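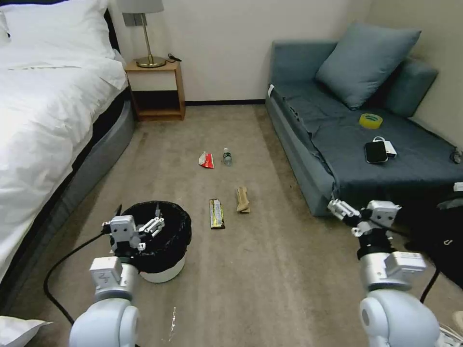 Veronica Bucur demande si l'on peut comparer deux politiques de ramassage quand le nombre d'essais n'est pas le même pour chacune.

Bonjour à tous. Je précise ma situation. Nous avons entraîné une politique par imitation avec 400 démonstrations, sur la tâche « ramasser les déchets au sol et les mettre dans la poubelle ». La méthode de base a 30 essais, la nôtre seulement 5 dans la chambre et le reste dans une autre pièce. Mon encadrant veut un seul pourcentage de réussite dans le tableau. Est-ce que c'est correct ? Et comment compter un essai où trois déchets sur quatre sont dans la poubelle ? Merci d'avance, et pardon pour mon français.

Candel
Non, pas un seul pourcentage. Avec 5 essais, l'intervalle de confiance est tellement large que la comparaison ne dit presque rien. Donnez les chiffres bruts par pièce, avec l'intervalle de Wilson à côté. Pour la réussite partielle, je vous conseille de noter chaque objet séparément : saisi, transporté, lâché dans la poubelle. Attention cependant, les objets d'un même essai ne sont pas indépendants, il faut donc faire le bootstrap sur les essais. Un emballage plat et une bouteille debout sont aussi deux difficultés différentes, je les mettrais dans deux colonnes.

Ekpo
Il faut plus de données. Nous avions 1,340 démonstrations et ça marchait mieux.

Lallari
Je suis d'accord avec Candel. J'ajoute une chose : fixez les positions de départ avant les essais, par écrit, et alternez les deux méthodes le même jour. Nous avions fait d'abord toute la méthode A, puis toute la B, et un relecteur nous l'a reproché.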